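May 31, 2022
Kotport bench, cartridge column 2

Continuing the breakthrough run on the Hellora softening resin. Meter on the column read 2909 L at start of day. Feed is still straight Kotport mains, no pretreatment except the sediment sock, which was changed before the run restarted. The old sock was brown on the inlet side and clean on the outlet side. Kept it in a bag in the drawer under the balance.

Outlet hardness by EDTA titration, Eriochrome black T, pH 10 buffer. First sample went blue on the first drop of titrant. Second sample the same. Third sample, taken after lunch, needed a measurable volume and gave a proper wine-red start, so breakthrough has begun. Repeated it with fresh indicator because the old bottle has been slow to turn. Same answer within the reading error of the burette. The old bottle goes in the waste.

Compare with the Plundia resin in August: that one crept up over several days before it passed the cutoff. Hellora appears to hold flat and then let go. If that is real, a hardness strip at the outlet is a poor warning for the user, who would see nothing and then see all of it. Needs a second column to confirm. One column is one column.

Flow. Rotameter drifted down over the morning with the valve untouched. Checked for air in the line, found none. Pressure upstream of the sock was steady, downstream of the column lower than last week. Probable cause is fines collecting on the bottom screen. Backwashed for 20 minutes at low rate and flow came back most of the way. Cloudy for the first part of the backwash, then clear. Let a jar of the cloudy portion stand and got a thin tan layer, which looks more like broken beads than silt under the loupe. Have not weighed it. Note that the shipping drum for this lot had a dent near the base, and the beads at the bottom may have been crushed before we ever packed them. Take the next charge from the top of the drum and see if the fines go away.

The backwash disturbs the bed, so anything after it should not be read on the same curve as the morning. Marked the logbook with a line across at that point. Anyone plotting this: two separate series, do not join them.

Evaporation residue. Ran the usual dish test on three waters: mains, column outlet, and the Jaidee well water that arrived in the blue-capped carboys. 1500 mL of each taken down in stages on the steam bath in tared dishes, then into the oven, then the desiccator. Do not rush the desiccator step. Last month's numbers were high because the dishes were weighed warm and the balance pan wandered.

Mains left a hard white ring with a chalky center. Fizzes with dilute acid, as expected. Jaidee left a thicker ring, slightly yellow, and only part of it fizzed. There is something else in there, sulfate most likely. Barium test to follow when the reagent is made up. Column outlet left nearly as much mass as the mains, which always surprises people and should not. The exchanger swaps calcium for sodium and the total dissolved load hardly moves. What changes is the form. The outlet residue is a soft powder that wipes off the dish with a damp finger, where the mains ring has to be taken off with acid.

This matters for how we word the spotting section of the report. The draft says softened water "leaves no spots." It does leave them. Suggested wording: "leaves spots that can be removed with water." Changed it in the draft on the shared drive, section 4, and left the old sentence struck through for comparison.

Open question on ice. Freezing pushes the dissolved load into the last liquid, and in hard water the carbonate comes out as white flecks that stay in the glass after the melt. Soft water should give no flecks, but the sodium salts are still there and end up in the melt. For the dish test this means melted ice has to be mixed fully before sampling. Pouring off the top is not good enough.

Regeneration. Brine made up for tomorrow with the coarse salt. It had not all dissolved when I left it, so stir again before use and check with the hydrometer. Do not decant onto the column with grains in it. Drain hose on column 2 is split at the clamp, cut back and reclamped, drips only when the valve is opened fast. Open it slowly until the new hose comes. 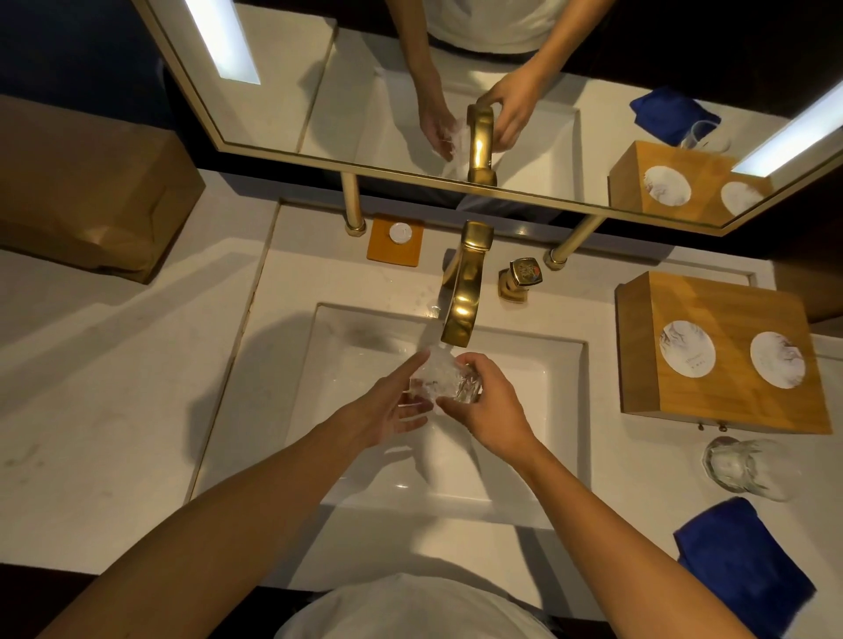
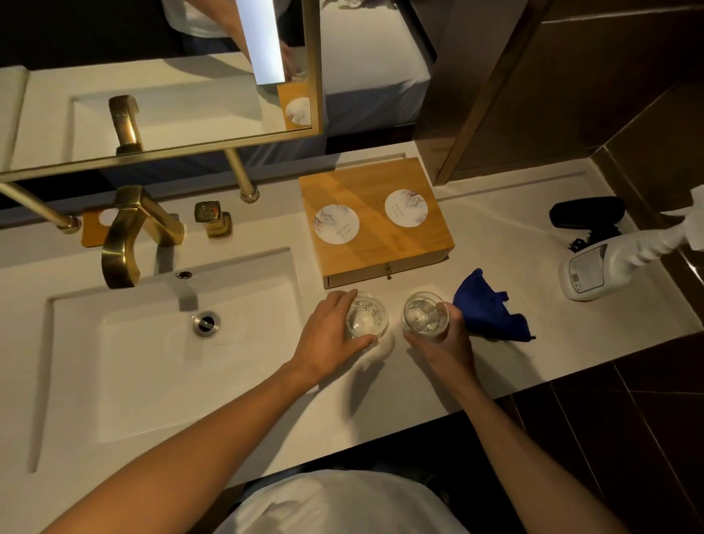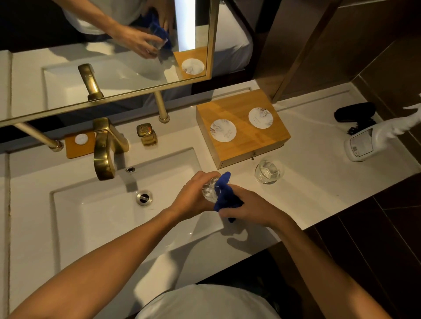 Glass tumblers at the vanity: under the faucet, with ice, and with the blue cloth.

To do:
Second Hellora column, charge from top of drum.
Weigh the fines from the backwash jar.
Barium chloride solution, then sulfate on Jaidee.
Standardize EDTA against the carbonate standard, overdue.
Empty the waste jug, it is up to the line.
Ask Jaidee whether the carboys were rinsed with well water before filling. The sheet that came with them has that box blank.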